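March, notebook 4, dye and finishing room

Carrying on from the previous entry. Wash fastness on the Huvura blues, second round, plus the shrinkage work Karabo asked for. Bath notes first, then shrinkage, then jobs.

**Cloth**

Cotton jersey from the Bralent roll, single knit, unbleached. Scoured with soda ash and a small amount of neutral detergent, held at 80 °C for an hour, rinsed until the rinse water stopped colouring. The first pot came out the colour of weak tea, same as last time. Cut into swatches after scouring, selvedges discarded. Swatches hung flat overnight on the rack by the north window.

The Zedbridge cloth is a lighter knit and goes through scour faster. I kept it in a separate pot. Last round the two were mixed and the lighter one picked up lint from the heavier one, which made the grey scale readings on the adjacent fabric hard to trust.

**Baths**

Pot A: Huvura blue, standard recipe, salt in two additions, soda ash dissolved separately and added with the cloth lifted out.

Pot B: Huvura blue with the violet shader at the low setting.

Pot C: as B, shader doubled.

All three made up to 2,000 mL. Cloth weight 100 g per pot, weighed dry after conditioning, so the liquor ratio is 20:1. Temperature held at 60 °C after the soda went in. Pot C sat at 57 for the first part of the fixation because the left hotplate is slow to recover after the lid comes off. Swapped it to the right hotplate and it came up properly. The early part of that curve should be treated as suspect. Dumisani has the logger file.

Stirring was by hand, every five minutes for the first half hour, then every ten. The paddle stirrer is still out. The replacement coupling from Joubert has the wrong bore and has gone back.

pH at the end of fixation: A 10.9, B 10.8, C 10.8. Probe calibrated in the morning, two-point, slope fine. The 10 buffer is near the bottom of the bottle.

**Soaping off**

Cold rinse, warm rinse, then two soaps near the boil. A was clear by the second soap. B was nearly clear. C was still bleeding violet and needed a third soap and another hot rinse before the water ran clean on white paper towel. I had assumed the shader would exhaust at the same rate as the blue. It doesn't on this cloth. It might on the Zedbridge knit, which I haven't run with shader yet.

Colour by eye under the daylight tube:

- A: mid blue, slightly flat, level
- B: blue with a violet cast, level
- C: clearly violet side of blue, slight unevenness along one fold line

The fold line in C is a handling fault. The cloth had been pushed down with the spoon and left too long between stirs.

**Wash fastness**

Composite specimens sewn along one short side with multifibre strip. 40 °C wash with the steel balls in. Assessed by two people separately, then compared.

| Pot | Change in shade | Staining, cotton | Staining, nylon |
|---|---|---|---|
| A | 4-5 | 4-5 | 4-5 |
| B | 4-5 | 4 | 4 |
| C | 4 | 3-4 | 3-4 |

Dumisani Mkhize had C staining on nylon at 3, I had it at 4. Recorded as 3-4 and flagged. We should get a third reading from somebody who wasn't at the bench when it was dyed.

C fails the target of 4 on staining. B passes. The violet cast on B may be enough for what Huvura wants. They asked for "a blue that leans", and that is the whole of the written spec.

**Shrinkage**

Method as in notebook 3, with one change. Gauge marks are now sewn in contrast thread and not drawn with the marker, which was washing out on the heavier cloth and leaving a halo. Marks set 300 mm apart, lengthwise and widthwise. Measured conditioned, flat, no tension, steel rule. Three cycles at 40, line dried.

Bralent knit, lengthwise, after three cycles: 266 mm between marks. That is 11.3 per cent, well over the 8 we allowed in the pattern. Repeat specimen: 262 mm, or 12.7 per cent. Both lengthwise. Widthwise figures went the other way by a few millimetres, as expected for a knit that was wound on under tension.

Karabo's view is that most of this is relaxation and would come out with a proper wet relax before cutting. I agree for the first cycle. It doesn't explain the third, where there was still movement. Suggested next step is to wet relax a full-width piece, leave it on a flat surface for 24 hours, then mark and run as before.

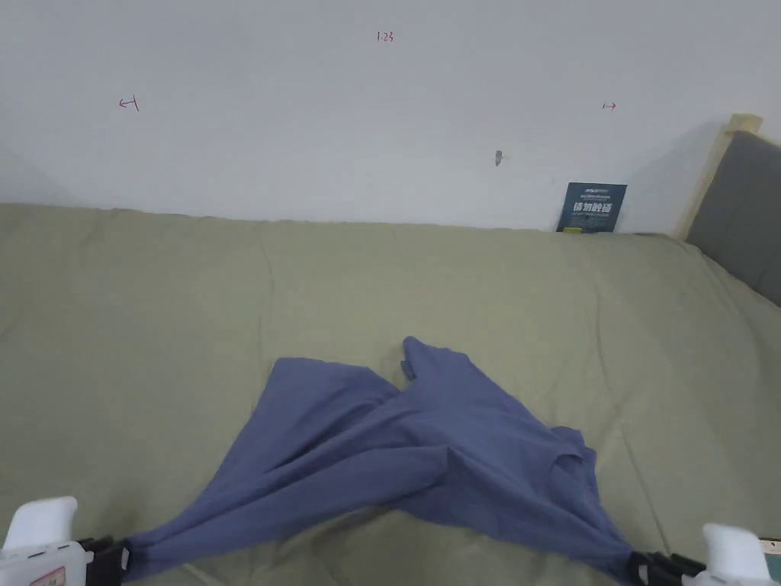 Measuring tension matters more than I had allowed for. Two people pulling the same specimen "just flat" differed by 3 mm on a 300 mm gauge. From now on, smooth with the palm from the middle outward, let go, wait one minute, then read. No holding the ends. If it won't lie flat without being held, steam it and start again.

Also check the rule. The short steel rule has a worn zero end. Read from the 10 mm line and subtract. Karabo Mabuza caught this when her numbers were consistently a millimetre off mine. The figures above were retaken with the long rule and stand.

Spirality: side seams on the tube sample rotated visibly after the first cycle. Not measured yet. Need to agree on whether we quote it as an angle or as displacement at the hem. Notebook 2 used displacement, and I would prefer to stay with that so the old results remain comparable.

**Effluent**

Spent baths neutralised with citric acid to under pH 9 before going to the holding drum. Pot C liquor noticeably darker than the others, consistent with the poor exhaustion. Drum is at two thirds. Lid seal is perished on one side, so don't tip it when moving it on the trolley.

**To do**

- Rerun C with the shader added earlier, before the second salt addition, everything else unchanged
- Shader on Zedbridge cloth, low setting only
- Third reader for the C nylon strip
- Wet relax piece, full width, Bralent roll
- Order pH 10 buffer and multifibre strip
- Chase Joubert on the coupling, correct bore is 8 mm
- Left hotplate: log recovery time with a pot of plain water and the lid off for one minute
- Ask Huvura for a physical colour standard

Rack is full of B and C swatches until they've been labelled. Labels are in the second drawer, pins in the tin. Leave the fold-line swatch from C where it is, I want to cut it for a cross-section.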